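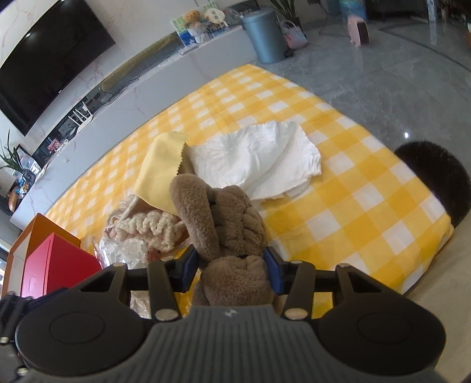 Astberg Lending Library, Household Goods and Toys Department

Section 2. Setting up and running the Drastmont drying cabinet

Applies to the free-standing cabinet in the wash room. The wall-mounted unit on the upper floor has a different control panel and is covered in its own section.
Revised 12/05/2018, A. Reuter

2.1 What the cabinet is for

The cabinet dries returned textile items with moving warm air. It does not tumble. Use it for tablecloths, picnic blankets, baby carriers, dress-up clothes, cushion covers and plush toys that have been through the washer or have been cleaned by hand.

Do not use it for:
- foam pads thicker than the shelf spacing
- leather or imitation leather
- anything with a battery compartment, unless the battery box has been removed and logged
- items cleaned with solvent
- items that are still dripping

Plastic toys go on the open rack by the sink.

2.2 Before first use, or after the cabinet has been moved

1. Place the cabinet on a level floor. Check it with a spirit level on the bottom shelf, first side to side, then front to back.
2. Turn the leveling feet until the bubble is centered in both directions. Tighten the lock nut on each foot.
3. Leave a gap of 15 cm between the back panel and the wall.
4. Slide the exhaust hose over the outlet collar and tighten the clamp. The hose must run without a dip. Water collects in a dip and flows back into the fan housing.
5. Fit the other end of the hose to the wall vent.
6. Remove the transport screws from the fan plate. Put them in the bag taped inside the door. They are needed if the cabinet is moved again.
7. Connect the plug directly to the wall outlet. Do not use a power strip or an extension cord.
8. Run one empty cycle on Program 11 with the door closed. A faint smell during the first cycle is normal. If it is still present on a second cycle, switch off at the wall and report it.

Caution: The cabinet must be moved by two people. Take out all shelves first. Do not lift it by the door handle or by the exhaust collar.

2.3 Shelves and hanging rail

The cabinet is delivered with wire shelves and one hanging rail. Shelves can be set at any pair of slots. The rail fits the top slots only.

1. Tilt the shelf with its raised edge toward the back.
2. Insert the rear hooks into the slots, then lower the front until both clips engage.
3. Pull the shelf forward lightly. It should not move.
4. To hang long items, remove every shelf under the rail except the bottom one. The bottom shelf protects the air intake and stays in place at all times.

Note: The fine mesh insert, kept on the hook beside the cabinet, goes on top of a wire shelf. Use it for finger puppets, doll clothes and other pieces that could fall through.

2.4 Preparing items

Check the return slip for the item number and compare it with the sewn-in label. If the label is missing, put the item in the gray tray and do not dry it until it has been identified.

Flat textiles
1. Spin in the washer at the normal speed.
2. Shake out once and fold lengthwise over the rail. Cloths should not touch the side walls.
3. Leave a hand's width between one cloth and the next.

Plush toys
1. Press the water out between two towels. Do not wring.
2. Pull ears, arms and tails away from the body so that air reaches the seams.
3. Lay the toy on a wire shelf on its back. Do not hang it by an ear or a limb.
4. Turn it over at the halfway signal.
5. After the cycle, squeeze the thickest part. If the filling feels cool or heavy, run a second cycle on the same program.
6. Brush the pile in one direction with the soft brush.

Baby carriers and slings
1. Close all buckles.
2. Hang from the waist belt with the padded side facing the fan.
3. Inspect the stitching at the load points after drying, and sign the inspection card. A carrier without a signed card does not go back on the shelf.

2.5 Selecting a program

The program number is shown in the left window and the remaining time in the right window. The three programs below are the only ones in use here. The others are locked.

Program 2: Cool air. Wool, felt, printed costumes, anything marked for line drying. The heater stays off.
Program 11: Warm air. Cotton, polyester, plush toys. Standard setting.
Program 15: Warm air, extended. Picnic blankets with a backing, padded carriers, heavy cushion covers.

When a load is mixed, select the program for the most delicate item in it. If that leaves heavier items damp, take out the finished ones and run the rest again.

2.6 Running a cycle

1. Empty the lint tray (see 2.7).
2. Load the cabinet and close the door until it clicks.
3. Press Power. Both windows light up.
4. Press the arrow keys until the program number is shown.
5. Press Start. The fan runs first. The heater follows after a short delay.
6. Write the program number and the item numbers on the log sheet on the clipboard.
7. At the halfway signal, open the door, turn the items that need turning, and close the door again. The cycle resumes without pressing Start.
8. At the end signal, leave the door closed until the fan has stopped.
9. Remove the items and place them on the sorting table. Let them cool before folding or bagging.

Caution: The inside of the door and the rail brackets are hot at the end of Programs 11 and 15. Use the gloves.

Note: Opening the door at any other time pauses the cycle. If the door stays open too long, the cycle is canceled and must be started again from step 3. The paused time is not added to the total on the counter.

2.7 Lint tray and filter

The lint tray is behind the flap under the door. It is emptied before every load, including the first load of the day.

1. Press the flap at the top edge and let it swing down.
2. Pull the tray straight out.
3. Lift off the lint by hand. Do not rinse the tray.
4. Push the tray in until it stops. If it is not fully in, the cabinet will not start and the left window shows F2.

The filter behind the tray is replaced after 144 operating hours. To read the counter, hold both arrow keys with the cabinet switched on and the door open. The hours appear in the right window. Spare filters are ordered from Hafþórsson under the part number on the old filter frame. After fitting a new one, keep both arrow keys pressed until the counter returns to zero, and write the change on the back of the log sheet.

2.8 Fault codes

F2: Lint tray missing or not seated. Reinsert the tray.
F4: Door not closed. Check for fabric caught in the seal.
F7: Air flow too low. Check the filter, then the hose for kinks, then the outside vent flap.
F9: Heater fault. Switch off at the wall, tag the cabinet, and tell Anneliese Reuter. Do not restart. Damp items can be hung on the folding rack in the corridor until the fault has been cleared.

If the windows are dark, check the wall switch and then the breaker marked WASH ROOM 2. The washer is on the same breaker.

2.9 Returning items to stock

1. Confirm that the item is dry at the seams and inside any pocket.
2. Check for loose eyes, buttons, open seams and pulled threads. Damaged items go in the repair bin with the slip attached.
3. Bag plush toys singly. Tablecloths are folded to shelf size and are not bagged.
4. Scan the item as "cleaned" in Standance. If the record still shows "on loan", scan the return slip first.
5. File the slip by item number.

Slips are kept until the end of May each year and then shredded. Log sheets are kept with the cabinet papers.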